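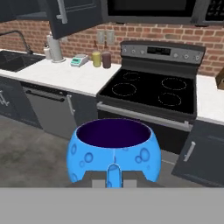
Does the planner need a separate collision margin for the held object?
It needs one whenever the grasp is less certain than the arm model. The margin is set per attached body and does not change the link padding.

Re: [toltico-dev] attached-body padding and shelf placements

Talha Lodhi wrote:
> After the June merge, shelf placements in the kitchen set fail more often
> than before. The planner returns "no valid goal" even when there is an
> obvious way in. I raised the IK seed count and it made no difference.
> Counter placements with the same config are fine. Is this the new
> padding, or is the Truvinov scene importer giving us fatter meshes?
> I would like to rule one of them out before touching the goal sampler.

It's the padding, with one complication from the importer.

Before the merge, the attached body inherited the padding of the gripper link. It now has its own value, attached_padding, and the default was copied from the mobile base config. That value is too large for shelf work. With a mug in hand, the padded hull overlaps whatever is standing at the back of the shelf before the mug reaches the goal region. Every candidate is rejected in the goal state check, so the path search never starts. More IK seeds will not help.

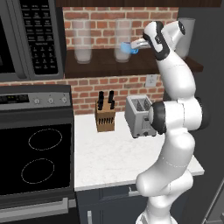 Mug in the gripper at the shelf, canisters behind it.

I ran 161 shelf placements with the scene seeds fixed. With the default padding, 137 ended in goal rejection. With attached_padding set equal to the link padding, 2 did, and in both the sampled goal was inside another object, so the rejection was correct. I have not tried values in between. If somebody on the Bangash branch has time, a sweep would be useful before we pick a new default.

The complication: the importer builds one convex hull per object unless the asset asks for a decomposition. For a bowl, that closes the opening. It does not matter for carrying, but it does matter if the goal is inside the bowl or if the grasp puts a finger over the rim. The finger is then in permanent contact with the hull and the start state is reported invalid. The error text is nearly the same as the goal one, which is how the two got mixed up in the tracker. Please check which state is named in the log line before filing.

Talha, to separate the cases on your side:

 planner.attached_padding = planner.link_padding
 planner.log_contacts = true
 importer.decompose = false

Leave decompose off for the first run. If the remaining failures name the start state, turn it on and run the same seeds again. Load time goes up, and you will need to clear the mesh cache by hand because the cache key does not include that flag. (Separate bug, I will file it.)

On perception: none of this uses the Orkau pose estimates. I fed ground truth poses from the simulator in all runs. Once estimated poses go in, some padding is justified, and I would rather derive it from the pose covariance than keep a constant. That is a larger patch and should not hold up this one.

One more check, with nothing attached. The query should fall back to link padding only, and attached_padding should have no effect on the result. I confirmed this at the counter: the contact list is identical for both values.

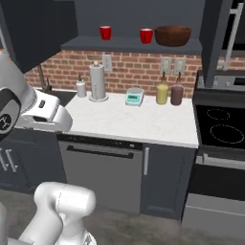

Empty gripper over the counter edge.

The patch is on my branch. It changes the default, splits the error message into start and goal variants, and adds a regression test that uses the shelf scene. The test takes over 2 minutes on the CI machine, so I marked it slow and it will only run nightly. If anyone objects to that, say so before the branch is merged. I also renamed the check function, so out-of-tree planners that call it directly will need a one-line change.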